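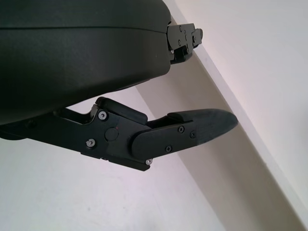

Minutes of the house meeting, Dranach House, August

Present: 11 residents from both floors. Apologies were received from two residents who work the late shift. The meeting opened at 7:10 in the evening in the common room.

1. Minutes of the last meeting
Accepted with one correction. The new key for the bicycle shed costs 10 dollars, not 12.

2. Painting of the walls
The offer from Comia was read aloud. The price is 2759 dollars for the common room and the corridor, with two coats. Some residents found it high. A second offer, from a painter in Toledo, has been requested but did not arrive before the meeting. It was asked if the residents could paint the corridor themselves and leave only the common room to the firm. Against this it was said that the corridor has a high ceiling and we do not own a good ladder.
Color: a pale color is wished by the majority. Two residents would like a warm yellow – this was voted on and did not pass (3 for, 7 against, 1 abstention).
Decision: wait for the second offer until the end of the month, then decide by e-mail.

3. Shelves
The old shelves from the Drondau apartment are offered to the house for free. Someone must measure before we say yes. The depth should be not more than 37 centimeters, otherwise the door does not open fully. The upper floor will measure.

4. Tidying
The list for tidying the common room was empty in the last two weeks. It was agreed to go back to the old system, where each apartment has one week. Things left on the floor are put in the box under the stairs, and after one month they are given away. One resident asked that books are excepted from this. Agreed.

5. Other
The heating will be checked in the fall. Windows are please to be closed by the last person in the evening.

The meeting closed at 8:25. Next meeting in October, same room.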